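Kiani Hooded Winter Jacket, Cream White

Sold by Grasmont Outerwear
Availability: in stock
Page updated 6 January 2020

The Kiani is a padded winter jacket with a hood, made for daily use in the cold months. It is warm enough for waiting at a bus stop in December and still light enough to wear in the car with the seat belt on. We have it in one color only, the cream white.

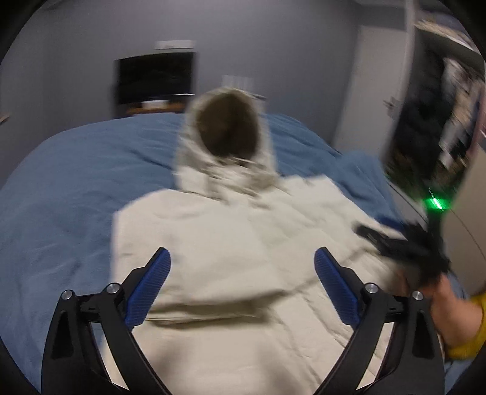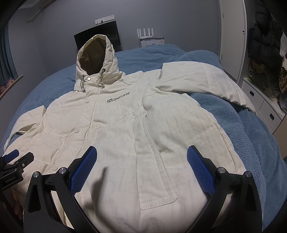 The Kiani laid out on a bed, hood toward the top.

Details of the jacket

The outside is quilted and padded, in cream white. Over the whole surface goes a faint print in the same tone, with large letter "D" monograms that overlap each other, and some script lettering between. It is a quiet print. From the other side of the street the jacket looks plain, and the letters show themselves as pale grey outlines when a person stands close to you. The print continues on the sleeves and on the lower part of the body.

On the chest there is a printed logo in dark grey, "liberate", with a small square emblem beside it. Some customers write to ask if the jacket can be ordered without this logo. We are sorry, it can not.

The hood has a khaki-olive lining. It is a darker color than the rest, and we like this contrast very much when the hood is down on the back. Two drawcords hang from the front of the hood and each one ends in two small round toggles. If you prefer to wear the hood loose, leave the cords long – they do not disturb when you walk.

The front closes with round metal snap buttons. The top one is at the collar, near the drawcords, and the lowest one is near the hem. Please press each snap with the thumb until you hear the click. With gloves this needs a little practice.

On the front there is a large rectangular pocket flap with topstitching around it. It begins at the waist, so the hand finds it without searching.

Size and fit

The cut is relaxed. Most customers take their usual size and have enough room for a thick sweater under it. If you are between two sizes and you wear only a shirt indoors, take the smaller one. The shoulders are rounded and padded, and they can feel wide on the first day. This becomes less after some wearing.

Available sizes: S, M, L, XL
Color: cream white
Closure: snap buttons
Hood: with drawcords
Lining of the hood: khaki-olive

If you want to compare with a jacket you already own, lay your jacket flat on a bed with the front up, close all the buttons, and measure from one armpit to the other. Do not pull the fabric. Send us this measure with your message and we will tell you which size is nearest.

Washing and care

A white jacket asks for more attention than a black one, this is true. Small marks on the cuffs and the collar can be cleaned with a damp cloth and a little mild soap. Do it the same day if possible.

For a full wash, close the snaps, turn the jacket inside out and wash it alone on the gentle program with cold water. Do not use bleach. Do not use softener, as the padding becomes flat from it. Never iron over the print or the logo.

After the wash, lay the jacket flat on a towel, open the hood with your hands and smooth the folds around the neck. Turn it after some hours. When it is dry, shake it well so that the padding spreads again inside the quilting. Creases from the package or from the closet go away on a hanger after 2 nights.

For the summer, store it folded one time only, or hanging. Please do not use a vacuum bag.

Also from our winter range

Mutureo Long Parka – the same idea of padding, length to the knee, in dark green and in black.
Gukgate Fleece Vest – goes under the Kiani without making the sleeves tight.

Delivery and returns

Orders that come to us before noon leave the same day, except on weekends. Delivery inside the country takes 4 working days. For orders over 100 dollars we do not charge the delivery.

You can try the jacket at home and return it if the size is wrong. Please leave the tags on it and fold it with the hood on top, as you received it. We can not take back a jacket that was washed. An exchange for another size is free of cost one time per order.

The first production was 1,000 pieces. Sizes M and L go faster than the others, and when a size is finished we write it at the top of the page.

Questions before you order can be sent with the contact form. Please write the name of the jacket and your size in the message.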